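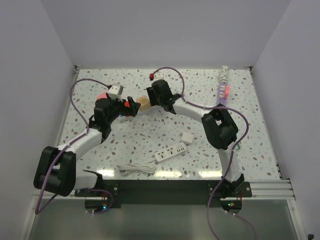 Urnetti Desk Power Set
Cube adapters and power strips for a shared work table

Updated 2024-05-13

The Urnetti desk power set is sold for work tables where several people need to plug in and the wall outlet is in the wrong place. It combines two Nodance power strips with Rusu cube adapters. All of the pieces are white and can be used together or separately. The strips and adapters can also be ordered one at a time if you already have part of the set.

Cube adapter

The Rusu adapter is a small white block with a socket on one face and a three-prong plug on its bottom edge. The finish is smooth and slightly glossy, and it wipes clean with a dry cloth.
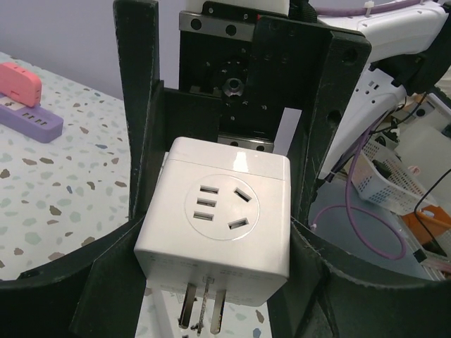

The socket has five slots set into a round recess and takes either a two-pin or a three-pin plug. The three prongs follow the Chinese layout. Check your wall outlet before you order, as the adapter does not change voltage. A charger or appliance has to be rated for the local supply.

Push the adapter in until the body is flush with the outlet. Pull it out by the sides and not by whatever cord is plugged into it. Do not stack one adapter on top of another.

Power strips

The set has two strips. One is long and decorated in pastel colors, meant to sit at the back of the table. The other has sockets, USB ports and small colored buttons, and works best within reach of the person using it. The cord on this one is 2 meters long and can be kept in a bundle while the strip is stored.

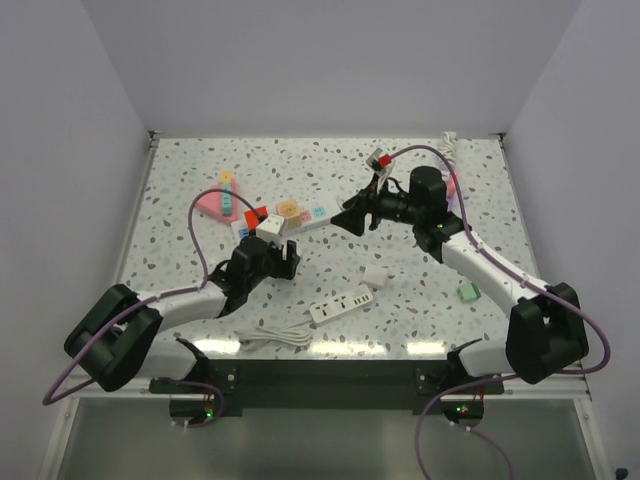 Both power strips on a speckled tabletop. The cord of the front strip is loosely coiled.

Unwind the cord all the way before running anything through the strip. A cord left in a tight coil can get warm under load. Set the strip flat with the sockets facing up and keep drinks on the other side of the table.

Neither strip is meant for a space heater, kettle or hair dryer. Desk lamps, phone chargers, laptops and small monitors are fine. If you are running a full table, keep the total on one strip to 400 watts. Plug each strip directly into the wall. They should not be connected to each other.

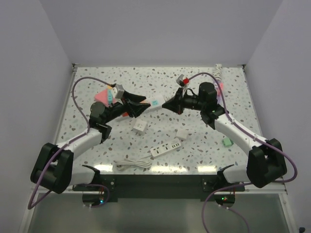
For storage, unplug everything first and take the adapters out of the strips. Wind the cord in wide loops and tie it with the fabric tie from the bag. The adapters go in the small pocket with the prongs facing in.

Ordering

Orders leave the warehouse in April packaging until that stock is gone. The contents are the same. Unused sets can be returned within 90 days with the bag and the printed sheet. Replacement adapters are sold singly.

11 comments | 2 shares

Related items
Lullby clip-on desk lamp
Nodance cord ties, fabric
Rusu cube adapter, single
Urnetti storage bag, small
Urnetti under-table cable tray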